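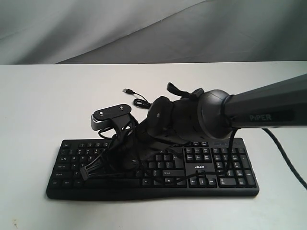

Snow reports and forecasts: your questions

Last updated December 28, 2018

How often is the Hudisus forecast updated?
Twice a day, at breakfast and again in the early evening. If a storm warning is in force we add a short note at midday.

Where do the snow depths come from?
We have two stakes. The lower one is at Solberg, at 419 metres, and the upper one is on Viris, at 1784 metres. Both are read by hand each morning, before the lifts open.

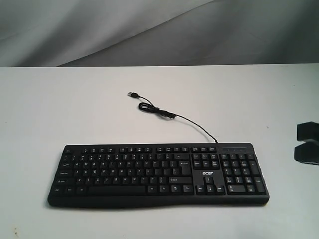
A wired keyboard with a full set of function keys.

Why is your figure different from the one on my phone?
Most phone apps work from a model that smooths out the hills. Ours is a reading from one spot. Wind can strip the upper stake bare while the gullies beside it fill up, so treat either number with some care.

What does "new snow" mean on the report?
Snow that has fallen since the previous morning's reading. It doesn't include drifting.

How far ahead do you forecast?
Five days. We give amounts for the first 36 hours only. After that you will see "light", "moderate" or "heavy".

Will it rain at Solberg in January?
It does most years. Check the freezing level on the forecast page. If it is above the village, expect rain or sleet there.

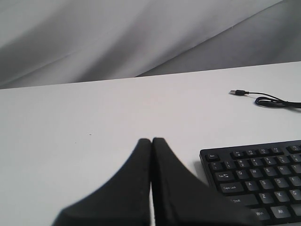 Pale grey fabric behind a white tabletop.

Do you forecast avalanches?
No. Please use the official avalanche bulletin for your area.

Can I get the forecast by text message?
Yes. Send the word VERKIA to 3134. You will get the evening forecast only. Send STOP to the same number to end it.

Can I use your readings on my own website?
Yes, if you name Verkia as the source and show the time of the reading.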